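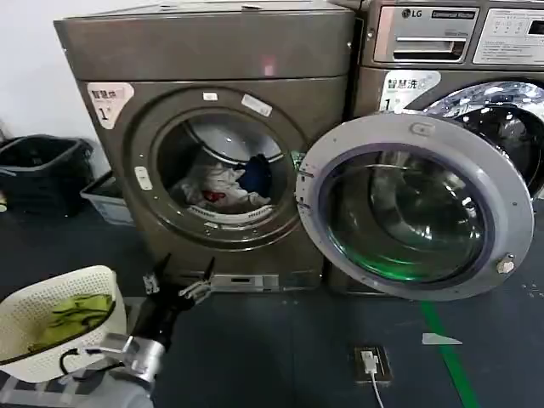 About Prunda

Prunda is a shared workshop in Stescombe for people who build robots and other automation at home and have run out of room or tools. Yupin Khamphan and Prapai Kaewsai opened it in September with one bench and a used lathe. We now have 683 square feet and 42 members.

Most of what gets built here is meant for chores. The longest-running group project is Nuchit, an arm that moves laundry between a basket and a front-loading washer. Shirts are still harder than towels. Code and drawings are kept on the shop computer, and members can copy them.

Yupin runs the electronics side and teaches the motor control class. Prapai looks after the machine tools and checks new members out on them.

Membership is 90 dollars a month and includes a shelf and a key. The induction takes one evening. Bring safety glasses if you have them.

Page updated 20 May 2018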